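Ticket: Unolen freezes in Kamata building, afternoons
Customer: Furnura
Site: main office and Kamata building
Priority: normal, raised to high on second update
Assigned to: Setsuko Matsuda
Status: closed, one item left open (see end)

Problem as reported

Users in the Kamata building say Unolen stops responding in the middle of an order. The window goes gray, the order line being typed is lost, and after a wait the program either comes back or shows "Connection to data file lost." Users in the main office have the same program open at the same time and don't see it. Customer says it started in November. It's worse after lunch. They have been restarting the PCs, which they feel helps.

Customer asks if this is the Unolen update. The update went on all the PCs, both buildings.

Setup, for whoever picks this up after me

The Unolen data file is on the server in the main office, in the closet behind reception. Both buildings are on one flat network. There's a Vistetti switch in the closet and a second Vistetti switch in the Kamata building, in a wall cabinet above the copier. The link between them is a copper cable that leaves the closet on port 7, goes up over the hallway ceiling, through the covered walkway and into the wall cabinet. The cable run is 70 meters according to the installer's sheet, so it is inside the limit for copper. No fiber. No wireless bridge. Phones are on their own line and aren't part of this.

The switches are the same model. The one in the closet has been logging to the server since it was installed. The one in Kamata was never set up to log anywhere, and it loses its log when the power goes off.

First call, 9:40 a.m.

Remote session to a PC in Kamata. Unolen opened normally. Opened an order, added lines, saved, closed. No freeze. Copied a large folder from the server and it went through at a normal speed. Checked the event log on the PC. There are disconnects from the server share, nearly all after noon, and they line up with the times the user wrote on her desk pad. Asked her to keep writing the times down and to stop restarting the PC afterward, so I can look at it in the broken state.

Checked the Unolen version on this PC and on one in the main office. Same version. Power saving was turned on for the network adapter. Turned it off here and on the other Kamata PCs. I didn't expect it to be the cause, but it should be off anyway.

Second call, 1:55 p.m.

Customer called back while it was happening. Good timing. Remote session dropped twice while I was connecting. Once in, I started a continuous ping to the server and a second one to the Kamata switch. The switch answered every time. The server didn't. Replies would come back normally, then nothing for a stretch, then normal again. Had the user in the next room try the same thing and her results matched mine.

That rules out the PCs and the wall jacks for practical purposes. It also means the Unolen update isn't involved, and I told the customer so. The fault is somewhere between the Kamata switch and the server. 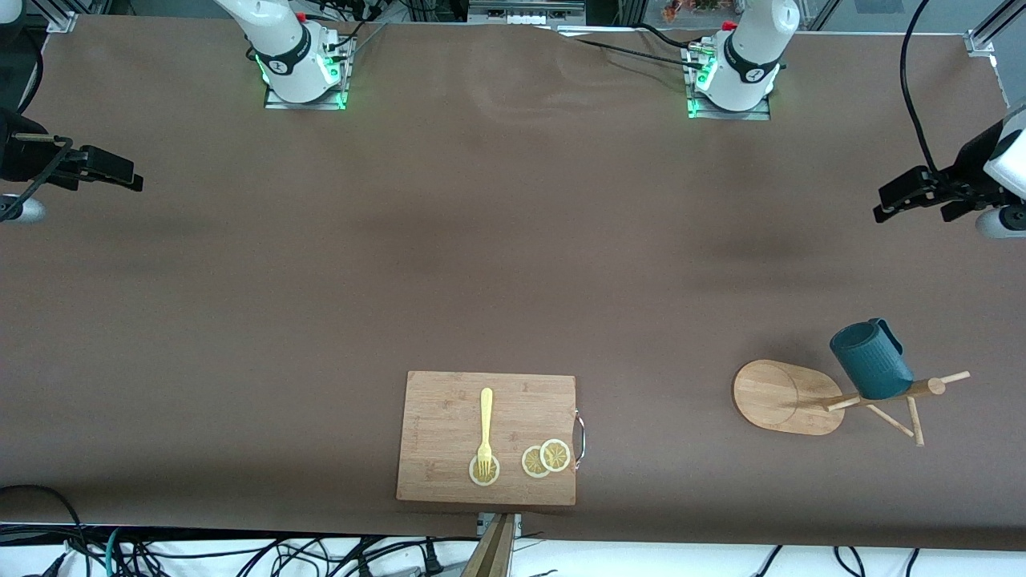

Page 7

Main office switch, log and port page

Logged in to the closet switch. Port 7 is going down and coming back up. The mornings are clean. From lunchtime on, the log is mostly port 7 messages. When it comes back up it doesn't always come back at the same speed. Sometimes it negotiates 1000, and sometimes it settles for a lower speed and stays there until the next drop. No other port shows this. The error counter on port 7 is climbing, and the other ports are at zero or close to it.

Cleared the counters and left it. Told the customer I would look again before the end of the day.

4:30 p.m. Counter on port 7 back up. CRC errors, all on the receive side. Set the port to a fixed speed as a test and the link wouldn't come up at all, which was my mistake. At this setting the other end has to match and I had no way to reach the other end anymore. Had the user in Kamata power cycle her switch, set my side back to auto, and the link returned. Kamata was down while this was going on. I apologized. Noted here so that no one repeats it: don't force the speed on port 7 remotely.

Raised the priority to high. Booked a site visit for Monday.

Site visit

Arrived at 8:15. Brought a cable tester, a spare switch of the same model, patch cords, keystone jacks and a box of cable in case.

Closet first. Swapped the patch cord on port 7. The old one was a gray cord with a broken clip, pushed in but not latched. That could have been the whole story, so I stopped there and watched it. Link stayed up all morning, but it was a morning, and mornings had always been fine. Moved on to the Kamata cabinet and replaced the patch cord at that end too.

Ran the tester on the building cable at 10:30. Pass on all pairs. Wiremap correct. Length reads the same as the installer's sheet.

12:50 p.m. The link dropped while I was standing in the closet. Moved the cable from port 7 to a spare port. It dropped again on the new port. Moved it back. So the port is good and the patch cords were not the cause, or not all of it.

Swapped the Kamata switch for the spare. Link dropped again inside the hour. Put the original switch back. It's fine. At this point the only thing left was the cable itself.

Ran the tester again at 1:40 p.m. Same cable, same tester, same ends. Fail. One pair showed high loss, and the tester put the distance to the fault in the walkway section.

What changes after lunch

Asked the office what happens in the walkway in the afternoon. Got several answers, including the delivery truck and the vending machine. The vending machine is on a separate circuit and the cable doesn't go near it. I unplugged it for a while with permission and it made no difference.

The person at the front desk mentioned that new heaters were put up under the walkway roof in the fall, for people waiting on pickups. They come on when the loading side opens at noon and stay on until closing. Got the ladder. The cable had been tied to the same bracket as one of the heaters. The jacket was soft to the touch on the side facing the heater and had a flat spot where the tie was pulled tight. When I cut the tie and held the cable away from the bracket, the link came up at 1000 and stayed up. When I let it rest on the bracket again, it dropped a few minutes later. 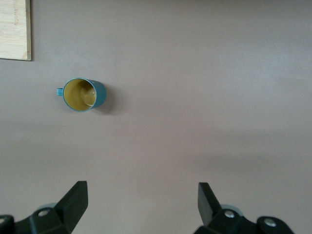 I left it tied off to the downspout for the rest of the afternoon as a stopgap and asked the front desk to keep that one heater off until the cable was replaced. They put tape over the switch. Link was up from then until closing and Unolen had no disconnects in Kamata.

The heaters were installed by the landlord's electrician, not by Furnura. The customer will take that up with the landlord. I wrote down the bracket location and sent it to them in a separate message. I don't have an opinion on whether the heater was hung correctly. The cable was there first.

Repair

Two choices were given to the customer. The first was to cut out the damaged part and join the cable in a box under the walkway roof. The second was to pull a new cable the whole way. The join is cheaper but leaves a connection outdoors, and the rest of the cable on that stretch has been near the heater all season too. Customer picked the new cable. Quoted 200 for materials, labor under the service contract. Approved by phone the same afternoon.

New cable is outdoor rated and goes along the opposite side of the walkway roof. It crosses over at the Kamata end only, well past the last heater. No zip ties on anything metal that gets warm. Used the existing holes in both walls and resealed them. The old cable is still in place but disconnected at both ends and tagged DO NOT USE. It can be pulled out when someone has a reason to be up there.

Tested the new cable with the heaters off and again with all of them on. Pass both times. Cleared the counters on both switches.

Also done while on site:

Kamata switch now logs to the server, same as the closet switch.
Port 7 labeled on the front of the switch and in the closet binder.
Broken patch cord thrown out. The other cords in the closet were checked for clips and two more were replaced.
Tape removed from heater switch.

Follow-up

Checked both switch logs remotely after the first full afternoon. Port 7 had not dropped. Error counter at zero. Called the user with the desk pad and she had no times written down. She asked if the orders that were lost can be recovered. They can't. Unolen doesn't write a line to the data file until the line is finished, so there's nothing on the server to restore. She'll go back through the paper slips.

Checked again at the end of the week. Same result.

Customer asked whether they should keep restarting the PCs every day. Told them no, except for updates.

Open item

The battery backup in the Kamata cabinet beeps when the copier starts up. It held the switch during my test but the battery is old. Recommended a replacement. Customer will order it on their own and call when it arrives. New ticket to be opened then. Closing this one.

S. Matsuda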